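Zweiarmzelle bleibt beim RAM-Einsetzen mit Schutzstopp stehen

werkbank_ustitz
Hallo zusammen, ich muss etwas ausholen. Unsere Zelle soll CPU, RAM und Festplatte in alte Dell-Tower einsetzen, und seit Januar stoppt der linke Arm ständig mit Kraftüberschreitung. 39 Stopps habe ich im Protokoll, immer kurz vor dem Einrasten des Riegels.

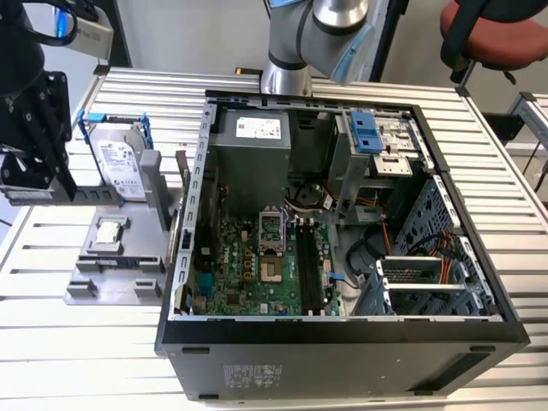

Antworten (4)

pescobar
Liebe Grüße aus der Nachbarhalle! Ich tippe auf die Kraftgrenze. Stell sie von 14 auf 20 N, dann läuft das durch, bei uns war es genauso.

Hajar Morsy
Pascual, ich mag dich ja sehr, aber da muss ich widersprechen — so drückt ihr euch irgendwann den Steckplatz kaputt. Der Stopp macht genau, was er soll. Ich würde zuerst das Gehäuse in der Lage prüfen, das liegt ja flach auf den Profilen.

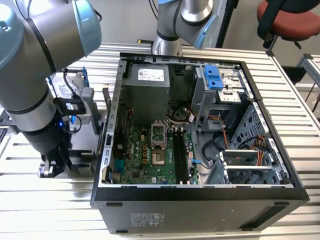

Bei uns war damals ein Anschlag locker, und der Tower wanderte bei jedem Zyklus ein kleines Stückchen weiter. Gesucht haben wir natürlich ewig in der Software!

werkbank_ustitz
Danke euch beiden! Anschlag ist nachgezogen, trotzdem kam bei Zyklus 2.042 wieder ein Stopp.
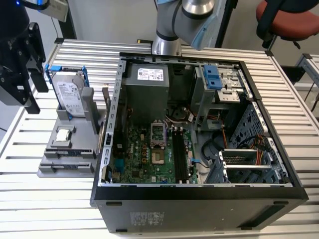
pescobar
Na gut, die Grenze lasst ihr dann besser, wo sie ist. Habt ihr den Greifpunkt neu eingemessen? Bei euch stehen Platte und CPU in derselben grauen Aufnahme links vom Tower, und wenn die verrutscht, greift der Arm alles schief. Messt die bitte mal nach.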